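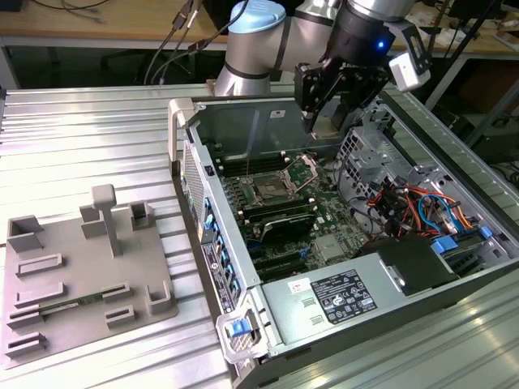 The Fovasel battery maintainer is meant for a car that sits still for weeks at a time, whether it's a convertible put away in December or a second car that only comes out when the family visits, and getting it set up properly takes very little time once you've found a comfortable place to kneel. Please take a moment to get familiar with the leads before you go near the car. If you have ever looked inside a desktop computer and seen red, orange, yellow and blue cables running through the drive cage, you'll already have the habit of minding your colors, and it will serve you well here, even though we only ask you to keep track of two. Red is positive and black is negative, on the clamps and on the ring terminals alike.

We use cookies to remember your language and your car model. Accept | Manage settings

Section 3: Connecting the maintainer for the first time

Before you start, park the car on level ground, switch off the engine and everything else that draws power (the dome light is the one most of us forget!), and put the key somewhere you won't bump it. Open the garage door a little for fresh air.

CAUTION: Never connect the maintainer to a frozen, cracked or leaking battery. Keep cigarettes and anything else that sparks well away, and take off rings and bracelets.

1. Find the battery. In a good many cars it's under the hood, but it may be in the trunk or under a seat, and then your owner's handbook will show you the jump-start posts to use instead.

2. Wipe the posts with a dry rag. If there is white or greenish crust on them, put on gloves and safety glasses and clean it off first, following Section 2.

3. With the maintainer still unplugged from the wall, fasten the red clamp to the positive post. Give it a gentle wiggle to be sure it has bitten into the metal.

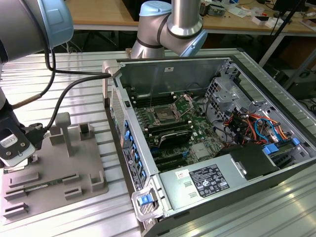
Fig. 3-1. Desktop computer with its side panel removed; the power supply is at the lower right.

4. Fasten the black clamp to a bare metal bolt on the engine or body, well away from the battery and the fuel line. If your handbook names a particular grounding point, please use that one.

5. Lay the lead where the hood or trunk lid won't pinch it. The lead is 19 feet long, so there's no need to stretch it.
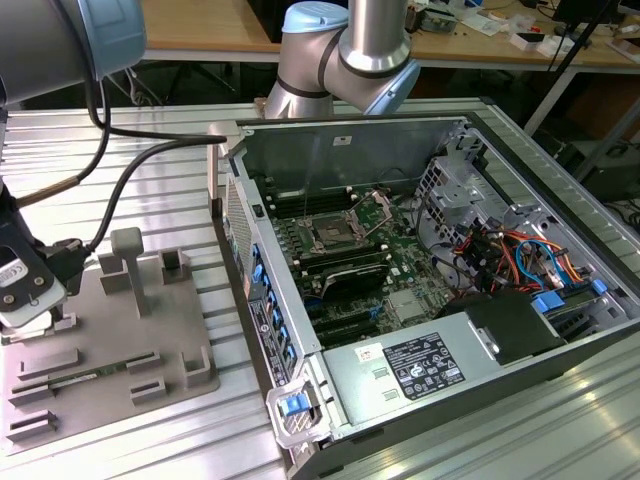

6. Plug the maintainer into a grounded outlet. The light shows amber while the battery is charging and turns green once it is full. A badly run-down battery can take roughly 7 hours or a good deal longer, so do go and have your dinner.

7. To disconnect, unplug from the wall first, then remove the black clamp, then the red.

Note: Marianna Witkowska at our Penesine workshop likes to hang a tag on the steering wheel that reads "PLUGGED IN." Any bit of cardboard will do, and we'd warmly encourage you to borrow the idea.

Note: If the light flashes red, the clamps are probably reversed. Unplug at the wall, swap them over and begin again at step 3.

Continue to Section 4: Fitting the permanent ring terminals

Shared 19 times | 3 comments
Fovasel Customer Care, Bundau | Contact us | © Fovasel. All rights reserved. | Back to top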